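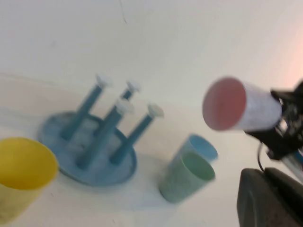

Search this site Search Go

Print this page | E-mail to a friend

Kitchen corner: cups, again

Quick one this week as the newsletter goes out in an hour and I still have the picnic list to type up.

The Rallon Street kitchen has cups again. Plastic ones, in colors — yellow, mint green, light blue. Please use them. The paper ones are gone and we are not buying more. Last sleeve went at the April potluck and 111 people came to that, so you can imagine the trash.

Also new, the blue drying rack. Round base, four pegs with white tips. One cup per peg, upside down. Do not stack a second cup on top of the first, it traps the water and by Monday the whole thing smells like a pond. If the pegs are full, dry your cup with a towel and put it away. Towels are in the second drawer, under the foil.

The base is a shallow dish and it holds drips. Tip it in the sink before you lock up. Takes ten seconds. Wipe the table under it too while your there.

Colors. Several of you asked if they mean anything. They do now — yellow for juice and water, green and blue for the kids' paint table. Tharushi Kodikara suggested it after somebody drank from a brush cup in the Lomard Room (he's fine). If a green one comes back with paint on it, soak it in warm soapy water, then a soft sponge. No scouring pads please. The old beige cups got scratched so badly they never looked clean again, and we had 49 of those at one point.

Dishwasher — top shelf only, and not with the Jurnon trays, which block the spray arm. Handwashing is quicker anyway for six cups or less.

Still wanted for the kitchen:

A second drying rack, any color, same sort with pegs
A dish brush with a long handle
10 hooks for the inside of the pantry door
Lids. Any lids. We have the Gunawardena casserole dishes and not one lid that fits

Drop things off at the side door weekday mornings or leave them in the crate by the coats. Put your name on anything you want back, masking tape is fine, marker directly on the plastic is not.

Kitchen sign-up sheet is on the fridge. Two Saturdays still open, both afternoons. Teh early slots went fast.

Picnic list on the next page if I get to it.

Print this page | E-mail to a friend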